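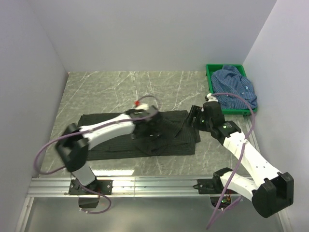 Two arms on a shared aluminum rail, with a black garment under the left gripper and a checkered shirt in the green tray.

The quote for a two-arm folding cell usually covers the arms, the grippers and the rail. At Fideria, a garment rental firm planning its first cell, those items came to less than half of the request that went to finance in April.

Evelien Michiels, who wrote the request, put the rest under four headings: enclosure, cabling, spares and operator time. Operator time was the largest. The first draft had allowed 262 hours for setup and training in the first year. Hülya Başaran, who runs the finishing floor, asked for the figure to be reworked after a visit to another site, and the final version carries 1,634.

Spares are easier to plan. Gripper fingers and cables wear first, and Fideria will stock two sets of each per arm. Motors are ordered as needed. Deok-su Jeon, a maintenance lead, wanted the cables priced by length, as a run that follows a moving elbow needs slack that the drawings leave out.

Throughput should be set down before any purchase order is signed. Fideria specified 2,000 garments as its acceptance batch, mixed by color and fabric. Dark cloth on a dark or patterned table is a known problem for vision systems, and the batch includes plenty of it. Shirts are to be presented crumpled, in trays, as they reach the line now.

The enclosure was bid separately. Mostafa El-Sayed of Prillik, which builds them, advises buyers to fix the table height and rail position first. Moving a rail later means new brackets and another calibration, and Fideria has budgeted for one such move.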